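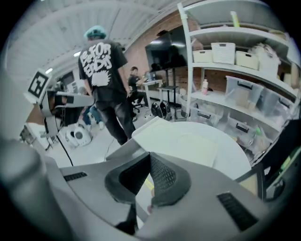
September, notebook, after lunch

Moved into the Tirkton room properly now, and I want to get the layout down while I still remember why things went where they did. The last room was never written up and we paid for it each time somebody asked which table the measurements had been taken from.

The round white table stays as the main work table. I know there were votes for the long benches from Jurkgate, and they are lovely benches, but you can get at the round one from every side and people don't end up queueing behind each other's elbows. It does show every pencil mark, mind you, so please put a sheet of paper down before you start drawing round things (I have already been at it with a damp cloth twice this week and I am the worst offender).

Floor tape: yellow, one roll from Arrieta, 68 mm wide, which is wider than I meant to order but I've grown fond of it. It goes down well on the grey floor as long as you sweep first and press it with the back of a spoon. My first 2 metres lifted at the corner by teatime and had to come up again — dust, I think, and me being in a hurry.

The white desk is for paperwork and typing up, with the black office chair. Please leave the chair with the desk! It has wandered off to the round table more than once and then whoever is writing up ends up perched on a stool. The little black stand beside the desk is handy for a mug or a notebook, though I wouldn't trust those thin legs with anything heavy.

The floor fan stays down by the desk for the moment. I tried it nearer the table and it sent all my paper templates sailing, so back it went. I like it on the low setting, but I do feel the heat more than most of you, so shout if there's a draught round your ankles.

Big screen is up on the brick wall. Still to sort out a longer cable for it, as the one we have stops well short of anywhere useful. The bricks are a bit crumbly, so no more hooks in that wall until we've talked about it.

The Trukasport crates need unpacking, 6 of them, mostly foam and straps as far as the labels go. I'd like 2 emptied before anything else arrives.

To do: cable, second roll of tape, a proper bin, and a kettle with a lid that shuts.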